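Chapter 7
Sponsors, Teams, and the Endurance Season

In this chapter
How a stage race is paid for
What a title sponsor buys
How team agreements are written and ended
The Orinetti case: a team that changed its name in mid-season

Key terms: title sponsor, supply sponsor, entry bond, exclusivity, image rights, release clause

Most people who watch a cycling race see the riders first and the names on their jerseys second. The people who run the race tend to see things the other way around. A multi-day event needs road closures, medical cover, timing equipment, food, fuel, and a place for several hundred people to sleep each night. Entry fees pay for part of this. Sponsors pay for most of the rest, and the teams that enter the race depend on sponsors of their own.

Chapter 6 dealt with events that take place in one stadium on one day. Those events sell tickets. A stage race through open country has almost no tickets to sell. Spectators stand beside a public trail and pay nothing. The organizer therefore sells three other things: the right to put a name on the event, the right to supply it, and the right to film it.
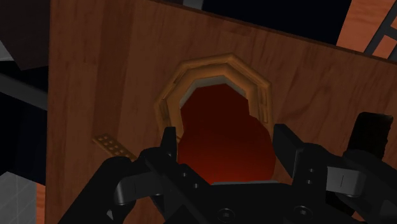
Figure 7.1 A red object and a faceted rim, like that of a bowl or dish, on a wooden tabletop.

7.1 The title sponsor

A title sponsor pays to have its name joined to the name of the event or team. Contracts of this kind usually run for more than one season. A name takes time to settle in the public mind, and a company that leaves after a single year may find that reporters never got used to using it.

Consider the Mutmont, a mountain bike stage race for teams of two. It lasts five days and draws 2,203 entries in a full year. In its early seasons the race had no title sponsor. The organizer set the entry fee high enough to cover costs, and the field stayed small. When Carport, a maker of roof racks and bike carriers, took the title, the fee came down and the field grew. The race became the Carport Mutmont in all printed material, on the start arch, and on the number boards fixed to each bike.

The contract gave Carport exclusivity in its own product group. No other maker of racks or carriers could advertise at the start, the finish, or the overnight camps. It did not stop teams from using rival products on their own cars. This distinction caused an argument in the second season, when a team parked a van with a rival's logo beside the finish line. The next contract defined the finish area by a line on a map.

7.2 Supply sponsors

A supply sponsor gives goods or services in place of money. Tires, drinks, tents, and bike washing are common examples. For a small organizer this can be worth as much as cash, as long as the goods are things it would have had to buy anyway. Forty cases of sunscreen are of little use to a race that needed ten. When students prepare a budget for an event, they should list supply deals at the price the organizer would have paid, which may be well below the price the sponsor puts on them.
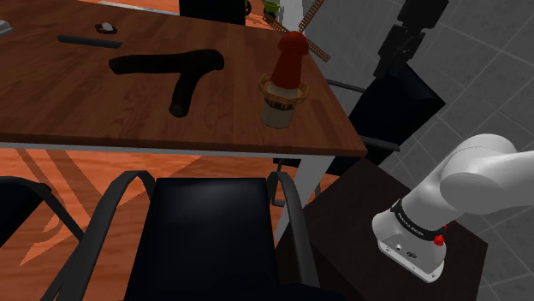
Figure 7.2 Model windmill near the end of a wooden table.

7.3 Teams and riders

A professional rider on a stage race team normally has two agreements. The first is with the team and covers pay, race schedule, travel, and medical care. The second covers image rights, meaning the use of the rider's name and picture in advertising. Some teams combine the two in one document. Riders' agents generally prefer to keep them apart, so that one can be ended without the other.

Teams of two raise a special problem. If one rider is hurt, the other cannot finish as an official entry. Many sponsors now ask for an entry bond, a sum held back until both riders have started the last stage. Riders dislike the bond, and the stronger ones can often have it removed.

Case study: Orinetti

The Orinetti team began the season with Sundaram, a bearings company, as its second sponsor. Under a release clause, either side could leave with seven weeks' notice. Sundaram gave notice in November, before the main block of summer races in the southern half of the world. The team had already printed its jerseys. It covered the old name with patches for two races and then rode in new kit under the Orinetti name alone.

The riders' pay did not change, because their agreements were with the team and did not mention Sundaram. Their bonuses did change. These had been paid directly by Sundaram for each stage win, and they stopped on the day the notice ran out. 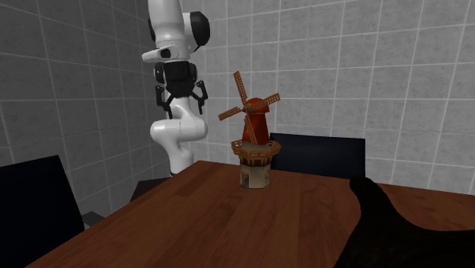
Figure 7.3 Model windmill with lattice blades.

Before you read on

Find the entry page of any stage race held in your region. Make a note of the title sponsor, the supply sponsors, and the entry fee. Keep your notes for the budget exercise at the end of section 7.6.

7.4 What a sponsor gets back

Sponsors measure their return in different ways. The oldest method is to add up the minutes a logo is visible on television and compare them with the price of the same minutes of advertising. The method is simple, and it favors the sponsor of the leading team, whose riders are on screen most often. It says little about whether anyone bought a roof rack.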